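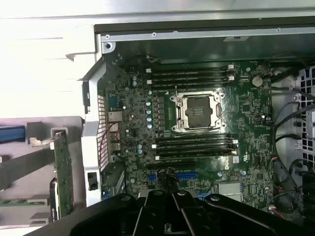
The Second Workstation

The shop bought two used workstations from a surveying firm called Idov that was closing its office in Ankrah. The first one ran the day it came in. The second one sat under my bench until February 2020, when my boss said either fix it or take it apart for screws.

I took the side panel off before lunch. Eight memory slots, four on each side of the socket, and nothing in any of them. The plastic cover was still over the socket. Whoever had pulled the processor had put the cover back on, and I thought well of them for that. Most people throw it away.

I had a processor in a drawer, from a machine that got rained on at the Hisport boatyard. The board in that one was finished but the chip had tested good. I also had memory, two sticks from the same machine and two from a box marked 39 dollars that had been on the shelf since August.

My boss came over with his coffee.

"How much are you into it for?"

"Nothing so far."

"Keep it there."

I pushed the lever down and out from under its catch and raised the plate. The cover came off in my hand. I went over the pins with a flashlight, row by row, first from the front and then from the side. They all leaned the same way. I set the processor in, closed the plate, and brought the lever back. It always takes more force than you want to give it. I put the cover in the drawer where the processor had been.

On the first try the fans came on and went off again. I moved the memory to the other bank and tried once more. Same thing. I took out the two sticks from the box and left only the boatyard pair, and this time the fans kept going. After a while the monitor showed a line of white text saying the clock was wrong.

"Is that good?" my boss asked.

"It's good."

He wrote 473 on a piece of masking tape and stuck it to the case. Then he thought about it, peeled the tape off, and asked what the first one had sold for. I told him 900, to the print shop in Gundutham, but that one had a drive in it.

"Put a drive in it," he said.

I found one in the back room and went looking for a cable. It was past five by then and the street lights were on. The machine ran on the bench with its side off, and I left it running while I swept.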